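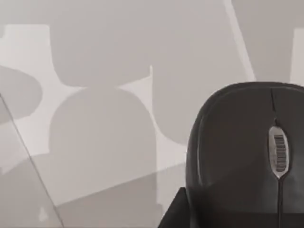

Legislative Research Assistant, Flomville City Council

Home | News | Council | Jobs | Contact

Last updated: Tuesday, 8:15 a.m.

The office of Council Member Carter Petrenko seeks a part-time research assistant for the current session. The post is 36 hours per two-week pay period and runs to the end of February.

Duties
- Track bills and amendments before the council and log each vote by district.
- Draft briefing notes of up to 400 words ahead of committee hearings.
- Check proposed zoning text against the existing code.
- Sort constituent mail on the Tunico Avenue redistricting plan – 900 letters are on file – and code each one by topic and position.

Requirements
- Two years of work or study in public policy, law or political science.
- Good command of spreadsheets.
- No paid campaign work for any council candidate during the contract.

Evening attendance is required when the council sits. Meetings often run past 10 p.m.

To apply, send a resume and one writing sample to the clerk's office, Room 8, City Hall. Samples may be on any local government matter. Late applications will not be read.

Shares: 36 | Comments: 8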